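Choosing a Work Surface for the Shared Craft Room
Project report, Design and Materials course
Natanael Macedo
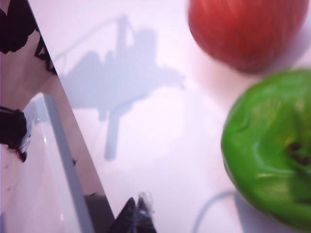

Figure 1. The white tabletop under the room lights, with a soft shadow on the surface.

1. Background

The craft room at Flornell is used by three classes for cutting paper, gluing and sorting small parts. The old tables had dark brown tops. Students complained that they lost needles and black thread on them, and that the corners of the room felt dim even with all the lights on. In June the school agreed to replace one top, and I took on the choice of surface as my project.

2. What I wanted to find out

I had two questions. The first was whether a white top makes small dark items easier to find. The second was whether glare and shadows on a bright surface would bother people who work at it for a full class period.

3. Method

I compared the old brown top with a smooth white one from Trellow. Both were set at the same height, next to the same wall. I scattered 20 short pieces of black thread on each top and asked classmates to pick them up while I kept time. Each person had 60 seconds per top. Half of them started with the brown top and half with the white one.

After that, each person worked at the white top for 45 minutes on their regular assignment and filled out a short form about comfort.

4. Results

Every classmate picked up more thread from the white top than from the brown one. The gap was largest for the people who sat farthest from the window.

The comfort forms were mixed. Most people liked the brighter surface. Some wrote that their own hands threw a shadow right where they were trying to cut. The shadows looked blue-gray against the white and had soft edges, so cutting lines drawn in light pencil were hard to follow inside them. On the brown top nobody had mentioned shadows at all.

White paper was also a problem. Scraps stayed on the table after cleanup and were only noticed by the next class.

5. Changes I would make

I would test a light gray top as well. I would also move the desk lamp to the side opposite the cutting hand and run the comfort part again with left-handed students, who were missing from my group.

6. Recommendation

Keep the white top for sorting and sewing. For paper cutting, lay a colored mat on it. The Brannigan mats already in the supply closet are large enough.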